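Patch cable (networking)

A patch cable is the short cord that joins one piece of network gear to another, and I've plugged in more of them than I care to add up. Mine are mostly blue, with a smooth round jacket. Color means nothing to the signal, so pick what you like!

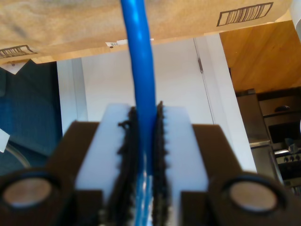 Length matters more. I buy 2 foot cords for neighbors in the same rack and 5 foot ones for anything farther off (the Kamon guide says the same, though Krishnan goes longer).

Racks and switches

Most cords end up in a switch, a flat box with a row of ports on the front, bolted between two upright rails full of square holes.
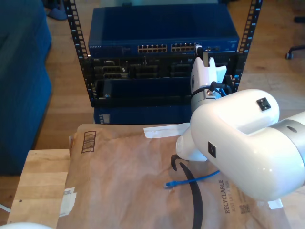

I like to leave a shelf free between devices so my hands fit. At Natville I relabeled 29 cords one October and was very glad of the gap.

See also: Ethernet, cable labels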